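Home Catalog Membership FAQ Hours Donate Contact

Amthorpe Toy Library
Frequently Asked Questions

We lend toys, blocks, board games and puzzles to families, home daycares and anyone else who wants them. Most of what people ask at the desk is answered on this page. If your question isn't, send us a note through the Contact page or ask when you come in.

What kinds of things do you lend?

Building blocks, shape sorters, train track, play food, dress-up clothes, floor puzzles, jigsaw puzzles, board games, marble runs and a few ride-on toys. We have around 600 items in the catalog. We don't lend car seats, cribs, high chairs or anything else a child sleeps or travels in.
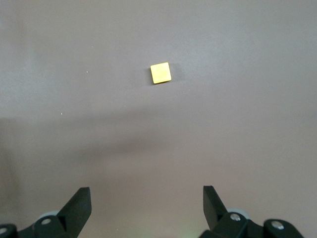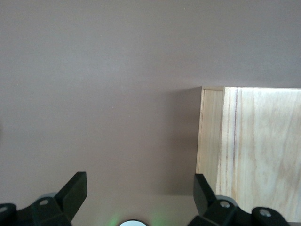
Rasa Raudsepp wrote to us in January that she had been paying for a membership for months before she found out grandparents could use the same card. She asked us to put that closer to the top, so the membership questions now come first.

MEMBERSHIP

Who can join?

Anyone with a mailing address in Amthorpe or Siregar. You don't need to have children. We have members who borrow jigsaw puzzles for themselves and nothing else.

What do I need to bring?

A photo ID and something showing your current address. A utility bill, a lease or a piece of official mail is fine, and you can show it to us on your phone.

Can more than one person use my card?

Yes. A membership covers a household plus two other adults you name on the form. Those can be grandparents, a babysitter, a neighbor, anyone you trust to bring things back. They need to give their name at the desk, but they don't need to carry the card. You are responsible for whatever they check out.

Is there a fee?

There is a yearly fee, and the current amount is on the Membership page. Families who receive food or housing assistance can join free. Tick the box on the form. We don't ask for paperwork and the desk staff don't see which members ticked it.

Can a daycare or classroom join?

Yes, on a group card. Group cards have a longer loan period and a higher limit, and one named person has to sign for everything. A home daycare counts as a group if you are licensed. If you aren't licensed yet but are in the process, talk to Yusri Santoso at the desk and he will set you up with a temporary card.

BORROWING

How many items can I take?

Up to 7 at a time on a household card. A set counts as one item however many pieces are in it, so a train set with all its track is one item, and so is a single hand puppet. Ride-on toys are limited to one per household.

How long can I keep them?

Two weeks. You can renew once, online or by phone, if there isn't a hold on the item. Holiday games borrowed in December can't be renewed.

Can I reserve something?

Yes, through the catalog. When it comes in we'll send you an email or a text, and it stays on the hold shelf until we close on the following Saturday. After that it goes to the next person. If you know you can't make it, please cancel the hold so the item doesn't sit there.

Can I see the toy before I borrow it?

You can open anything on the open shelves and look through it at one of the tables. Please put the pieces back in the container they came from before you pick up another one. Large items kept in the back room have to be brought out by staff, and this can take a while on a busy morning.

Do you deliver?

No. We tried a drop-off route to Siregar last fall and couldn't keep it going. If getting here is a problem, you can name another adult on your card and have that person pick up for you.

How do I know what age something is for?

Each item has a colored dot on its label and an age range in the catalog. The range comes from the manufacturer when we have the original packaging. For older toys and handmade ones we decide ourselves, and we are cautious about small parts. Anything with pieces that could be swallowed is kept on the upper shelves and is not lent to homes that have told us they only have children under three, unless an adult asks for it.

You know your own child better than our label does. Some four-year-olds still put everything in their mouths.

RETURNS

Do I have to count the pieces?

Yes, please. The label on the lid or the side of each container says how many pieces should be in it. Check before you leave with it and again before you bring it back. If the number is off when you first open it at home, call or write to us the same day so that we can note it, and you won't be charged.

What happens if I lose a piece?

For most sets, nothing. Tell us, and we'll write the missing piece on the label. Gilang Mandagi keeps a drawer of spare blocks, dice, pawns and track connectors, and a lot of things can be fixed from there. If the missing piece makes the item unusable — one half of a matching pair, say, or the only key to a lock box — we'll ask you to pay part of the replacement cost.

If you find the piece later, bring it in. It doesn't matter how much later. We'll refund what you paid if we haven't already replaced the item.

What if something breaks?

Bring it back broken, with all the bits. Please don't glue it. Some household glues are hard to get off again, and a repair that would have been easy turns into a long one. Normal wear is expected and you won't be charged for it.

Do I need to clean things before I return them?

Wipe off anything sticky and shake out the sand. We clean every item again before it goes back on the shelf. Cloth items such as costumes and puppets should come back unwashed, because we wash them ourselves at a set temperature and some of them shrink.

If someone in your house has had a stomach bug, head lice or a bad cold while you had the items, please say so. We'll put them aside for a few days. We don't write it down on your record.

Are there late fees?

No. We stopped charging late fees for household cards. If something is overdue we send a reminder, then another, and after that your card is paused until the item comes back. Group cards are handled the same way.

Can I use the return bin?

The bin by the side door is for small items in closed containers. Don't put board games in it. The lids come off on the way down and the cards go everywhere. Ride-on toys and anything made of glass or ceramic must be returned at the desk.

CLEANING AND CARE AT HOME

How should I clean wooden toys?

Use a cloth that has been wrung out well in warm water with a drop of dish soap, then dry the toy right away with a towel. Don't soak wood or put it in the dishwasher. It swells and the paint lifts. If you have wiped down a whole set, leave it spread out overnight before you put it back in a closed box.

And plastic ones?

Warm soapy water is fine for solid plastic. For anything with a hollow inside, keep the water on the outside only. Nothing with batteries should go in the sink.

Where should I keep the items?

Indoors and away from heaters. Puzzles and games with cardboard parts warp in a damp basement or a hot car. We'd rather you didn't keep them in the garage, though we know that's where some of the ride-on toys end up.

DONATIONS

Do you take donated toys?

Yes, with limits. We accept complete sets in working order on Monday mornings only, when Renato Barredo is in to look through them. Please don't leave donations outside or in the return bin.

We can't take stuffed animals, helmets, toys with magnets that come loose, painted toys of unknown age, or electronic toys with a cracked battery cover. Puzzles should have every piece. If you aren't sure, put the puzzle together once before you bring it in.

What do you do with things you can't use?

With your permission, they go on the free table by the entrance. Whatever is left at the end of the month goes to the thrift store on Cleletti Street.

Can I donate money for a particular toy?

You can. There is a wish list at the desk and a copy on the Donate page. A gift of $300 pays for a full classroom set of blocks, and smaller amounts are put together until there is enough to order something. We put the donor's name inside the lid if they'd like that.

VISITING

Can my child play while I look around?

Yes, in the play corner. An adult has to stay in the building. The play corner toys don't circulate, so please don't promise your child they can take one home.

Is there parking?

There is a small lot behind the building, shared with the dentist. The spaces along the fence are theirs until 5 p.m. On street-sweeping days the best bet is the Talach Avenue side.

Is the building accessible?

The side door has a ramp and a push button. The aisles are wide enough for a wheelchair or a double stroller. The upper shelves are high for everyone, and staff will bring things down. The restroom has a changing table.

Can we have a birthday party there?

No, the room is too small. You can borrow the party game kit instead, and it doesn't count toward your limit. Book it early if your date falls in June.

I run a play group and want to start a toy library in my own town. Can I talk to someone?

Slamet Ngau answers these. Write to him through the Contact page and put "starting out" in the subject line. He can send you our membership form, label template and cleaning chart, and you're welcome to copy them. He is slow to reply in September, when the schools renew their group cards.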